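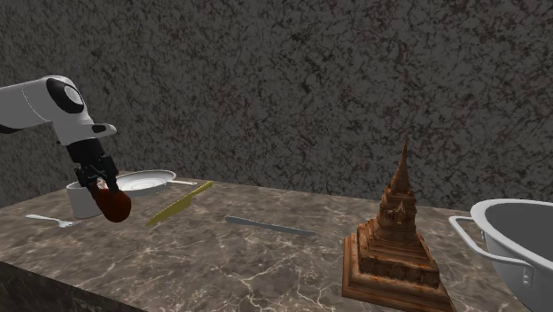 I spent most of March on the grasp filter in Granar, our pick-and-place stack, and it's finally in a state where I can write it down.

The old filter scored every grasp by how well the fingers closed on the object and ignored everything nearby. That was fine on a bare counter. With a cup or a plate close by, the planner would choose a good grasp and then fail to find a way out of it.

Maya Kanaan suggested checking the retreat before the approach. So now each candidate gets a short straight lift, tested against the scene's collision meshes, and anything that touches a neighbor is dropped. Only then do we call the full planner. On my usual kitchen scene we sample 625 candidates and 168 survive the lift test.

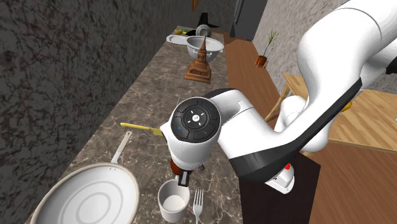 Thin things are still a pain. Forks and knives lie so close to the counter that the collision padding swallows them, and the filter throws out every grasp. I added a padding setting per object, which works, but it means someone has to fill in the config by hand. Shadi Hijazi wants to work it out from the mesh height instead. He has a branch for that and I haven't tried it yet.

Two other fixes went in. The planner now gives up after 3 seconds and moves to the next grasp, and the wrist no longer takes the long way around when a joint is near its limit. The second one was a sign error of mine from last year.

Next I want to log the reason for each rejected grasp. Right now I only get a count.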